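**Chamada de participantes: Jornada de Portas Abertas do Laboratório Trastovau**

O Laboratório Trastovau, unidade de investigação em manipulação robótica do Instituto Jimiter, torna pública a abertura de inscrições para a sua Jornada de Portas Abertas, a realizar em abril, nas instalações do polo de Odosby. A participação é gratuita e está sujeita a inscrição prévia.

## Objeto

A jornada destina-se a dar a conhecer o trabalho em curso no projeto Bugti, dedicado à manipulação de objetos domésticos com dois braços robóticos. As tarefas são preparadas em ambiente de simulação, e é nesse ambiente que decorre a maior parte da demonstração. Os participantes acompanharão a execução de tarefas de arrumação de loiça e terão oportunidade de operar o simulador, sob orientação da equipa técnica.

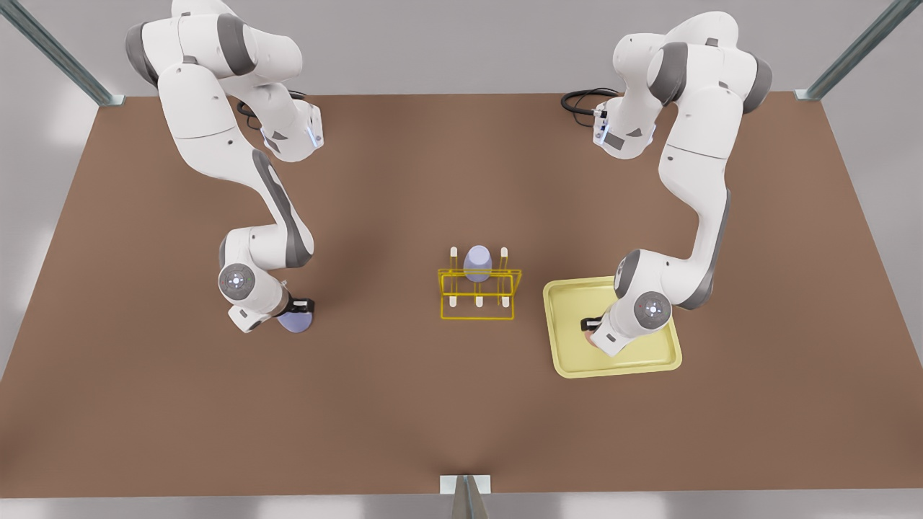
*Projeto Bugti, ambiente de simulação: dois braços, escorredor amarelo e tabuleiro.*

## Destinatários

Podem candidatar-se:

- estudantes do ensino superior, de qualquer área, inscritos no presente ano letivo;
- docentes do ensino secundário e do ensino profissional;
- técnicos de empresas e de entidades públicas com interesse em automação.

Não se exige experiência prévia em programação. Os menores de idade deverão apresentar autorização do encarregado de educação no momento da acreditação.

## Vagas e organização

São disponibilizadas 44 vagas. Uma parte dos participantes, num total de 12, integrará o grupo de operação, que executará exercícios no simulador; os restantes assistirão à demonstração comentada e à sessão de perguntas. A preferência pelo grupo de operação deve ser indicada no formulário de inscrição.

Cada sessão tem a duração de 40 minutos. A acreditação tem início às 9h30, na receção do edifício principal, e a primeira sessão começa às 10h00. Não será permitida a entrada na sala após o início de cada sessão.
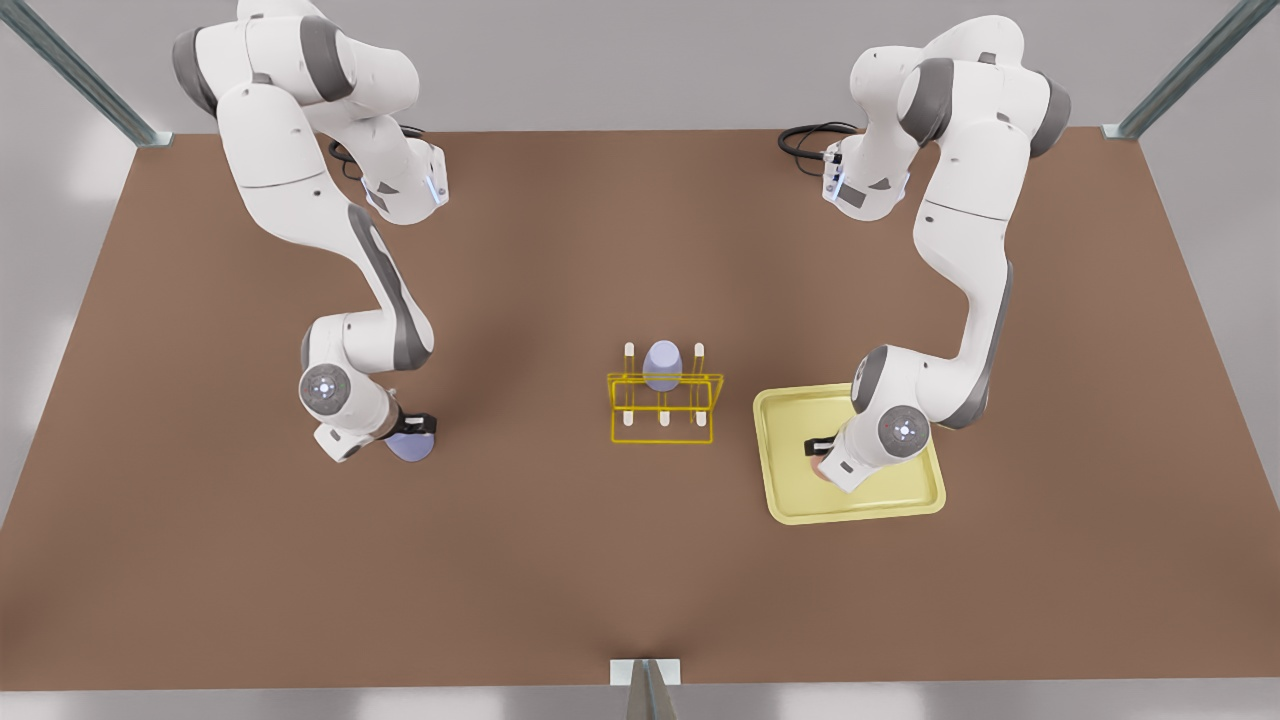

*Tarefa das chávenas em simulação, com um objeto seguro na garra de um dos braços.*

## Candidatura

A inscrição faz-se mediante preenchimento do formulário disponível na página do Laboratório Trastovau, acompanhado de:

1. comprovativo de matrícula ou declaração da entidade empregadora;
2. breve nota de motivação, em português ou em inglês.

As candidaturas incompletas não serão consideradas. A seleção respeitará a ordem de entrada, com exceção do grupo de operação, para o qual será também ponderada a nota de motivação. Os resultados serão comunicados por correio eletrónico a todos os candidatos.

## Disposições finais

Os participantes no grupo de operação autorizam, por declaração própria, o registo dos comandos efetuados durante os exercícios, para fins exclusivos de investigação. A recusa não impede a assistência à demonstração. O edifício dispõe de acesso para pessoas com mobilidade reduzida; outras necessidades específicas devem ser mencionadas no formulário.

Os pedidos de esclarecimento devem ser dirigidos ao secretariado do Laboratório Trastovau, polo de Odosby.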